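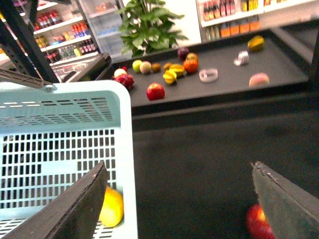

3.2 Display height and basket choice

Shoppers in the fruit section made most of their choices while standing still. We logged 1631 selections over the study period and kept 1273 of them for analysis. The rest were dropped because the shopper put the fruit back before leaving the section or because two coders disagreed about which piece was taken first.

Fruit was set out loose, by the piece, on a raised black tray. Several kinds shared the same tray, and no prices were posted by kind. We did this so that shoppers would compare pieces by look and feel. Figure 2 shows a mango-like yellow fruit in the basket, with part of the tray behind it and a dragon fruit at the tray's left end.

Each shopper was given an open plastic basket with a handle. In a June pilot at the Sikbridge store we had used paper bags, and shoppers tended to fill the bag and stop looking at what was already in it. With the basket, earlier choices stayed in view. Shoppers looked back into it often, mostly before picking up a second piece of the same kind. Of the retained selections, 1186 were made with at least one piece already in the basket.

Figure 2. Basket and fruit display. The basket walls are slotted, and the tray sits higher than the surface next to the basket.

Placement inside the basket was coded separately from selection. Coders marked whether a piece was set against a wall, in a corner, or in the open middle. First pieces went to a corner more often than we expected. Soft fruit was usually lowered by hand until it touched the bottom, while apples were more often let go early. Haruna Arai coded all of the placements, and I-hsuan Tseng recoded a subset without seeing the first set of codes. Where they differed, the piece was almost always near a wall but not touching it, and we counted these as wall placements.

Some fruit was left beside the basket and never put in. Shoppers did this when they wanted a free hand to compare two pieces, and in 3 sessions the piece was forgotten there. We did not count fruit left on the surface as selected, even when the shopper later said they had meant to take it. This rule differs from the one used in the Grandine study, where any piece moved off the display was counted, so the two sets of totals should not be compared directly.

The tray was restocked between sessions to the same layout. Bruised pieces were replaced with fruit of the same kind and close to the same size. Ripeness could not be matched as well, especially for mangoes, and we return to this in Section 5.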